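Chapter 7
Bags, Linings and Closures

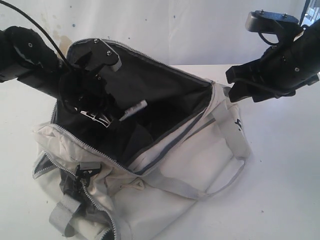
Figure 7.1 An unzipped duffel bag with a white fabric exterior and a dark gray lining. Note the metal zipper along the rim of the opening.

Most people own several bags and think about them only when one fails. A strap pulls out, a zipper splits, or a pen disappears into a corner and is found again in September. Each of these is a problem of construction or of packing, and this chapter deals with both.

The earlier chapters covered fibers, weaves and finishes. Here those materials are put to work. A bag is a simple product compared with a jacket, but it has to carry weight, open and close many times, and protect what is inside. A small bag maker such as Lowther may use the same outer fabric for ten models and change only the lining, the closure and the reinforcement.

7.1 The Parts of a Soft Bag

A soft bag has no rigid frame. Its shape comes from the cut of the panels, the stiffness of the fabric and the contents. When it is empty it slumps, and when it is opened wide the rim spreads into a loose curve. The bag in Figure 7.1 is of this type. Its zipper follows the edge of the opening, and on one side a thin gray piping stripe lies where the white exterior meets the lining.

Piping is a narrow strip of folded fabric sewn into a seam. It covers the join and gives the edge some body. It also takes wear that would otherwise fall on the panel fabric. On a light-colored bag, piping in a second color makes the edge easier to see.

7.2 Choosing a Lining

Linings are chosen for strength, weight, color and cost. Dark linings are common. They hide ink, grease and scuffs, and they can be used with almost any outer color. Their drawback is that dark things vanish against them. In Figure 7.1 the white cylindrical object and the shiny metal buckle or clip stand out, while the bundle of black fabric nearly blends in with the gray.

Hanneke Meijer, who designed travel bags at Kimano before she began teaching, asked her students to pack the same items into a light-lined bag and a dark-lined one, then find each item by sight. She recorded 143 trials. Black items in the dark bag took the longest to find, and 61 of the trials ended with the student reaching in and feeling for the item instead.

7.3 Zippers and Wear

A zipper is often the first part of a bag to fail. Metal teeth are strong but can bend if the bag is overfilled and the slider is forced. Curved zippers need extra care, as the slider meets more resistance at the bend. In this chapter's workshop you will open and close a sample zipper 1,000 times and record any change in the teeth, the tape and the slider.

Packing matters too. Loose straps and clothing should be kept below the rim so that they do not catch in the teeth. Small hard items do better in a pouch or an inside pocket – a buckle left loose can rub against the lining every time the bag is moved.

Key Terms

lining, piping, panel, slider, zipper tape, reinforcement

Before You Read On

Find a bag you use every week and empty it onto a table. Turn the lining out as far as it will go. Look for worn spots, loose threads and stains, and write down where they are. Keep these notes for Section 7.4, where you will compare them with the wear patterns on a Bravitz gym bag.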